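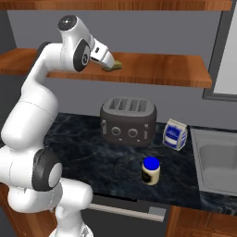

*The arm at the wall shelf in the simulated kitchen.*

## Kitchen recordings reach 849

The Ovthorpe group has finished the second round of recordings for the shelf and counter tasks. The set now holds 849 demonstrations, all of them made in simulation by a person steering the arm. The first round, which closed in March, stopped short of what the training group wanted, mostly on the shelf side. Reaching up is slower than working on the counter, and people had been choosing the counter tasks when they had only half an hour to spare.

For this round Borghild Strömberg took the choice away. When an operator logs in, the program hands out the next task on the list and the starting layout that goes with it. The operator reads one line of instruction, such as "take the package from the shelf and put it by the sink," and has 57 seconds to do it. Longer attempts are dropped. The old limit was more generous, but the long recordings were full of pauses while people thought about where to go next, and the first model trained on them paused in the same places.

Operators work from two or more views of the kitchen and can switch between them during an attempt. Most people settle on one and stay with it. Sizwe Ntuli, who trained the new operators in Skidport, asks them to check a second view before closing the gripper at the shelf. From the front, a small object can look as if it is between the fingers when it is really a little behind them. The missed grasps in the first round were nearly all of this kind.

Failed attempts are kept, but in their own folder. They are marked with the point where things went wrong and a few words from the operator: slipped, knocked over, wrong object, out of reach. The training group doesn't use them yet. Strömberg wants them for a separate check that would flag a bad grasp before the arm lifts away from the shelf.

Layouts change from one attempt to the next. The shelves, counter, sink and built-in cabinets stay put, and the toaster and the smaller groceries move. A few of the layouts are awkward on purpose, with an object close up against the toaster or pushed toward the back wall. Operators complained about these and some were thrown out as impossible. The rest stayed in.
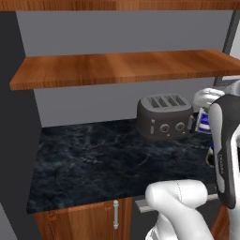
The space around the toaster caused the most discussion. It is a large object on a counter that isn't very deep, and the arm has to come over it or past one end to get at anything close to it. In the first round people did both, and also tried several things in between. A model given a small number of each tended to start one route and finish on another. The instructions for this round say to go past the end if there is clear counter there and over the top otherwise. It isn't always the quickest way, but the recordings agree with each other much better, and the newest model has stopped changing its mind halfway.

Speed was the other point. Experienced operators move fast through open space and slow down near the object, and that is what we want. New operators tend to move at one slow speed throughout. Ntuli now has each new person make seven practice attempts that don't count, then replay one of them next to a recording from somebody who has been doing this for a while. He says the replay does more than anything he can tell them – people see it at once.

There is still a gap between this kitchen and a real one. Objects in the simulator don't dent, labels don't peel, and the lighting is the same all day. The Bodon lab has offered to run the current model on a physical arm, on a counter built to similar measurements, and to send back whatever fails. That will probably happen once the next model is ready. Until then, please don't quote the simulated success rates to visitors as if they were results on hardware.

### What comes next

Three things are planned before the set is frozen:

- The shelf tasks will get one more short round, using only the layouts where the object starts toward the left end.
- The written instructions will be reworded. Too many of them use the same verb, and the model does poorly when it is asked for the same thing in other words. If you can write plain English sentences, Strömberg would like a page of them from you.
- Hodžić, our storage supplier, is moving the recordings to the new server. Uploads will be closed for a morning while this is done. Save your attempts locally and send them afterward.

Over half of the second round came from people who had never steered an arm before, so there is no need for experience if you want to take part. Sessions run in the Skidport office and last an hour, with a break in the middle. Write to Sizwe Ntuli for a place. Afternoons fill up first, and there is usually room at 9 a.m.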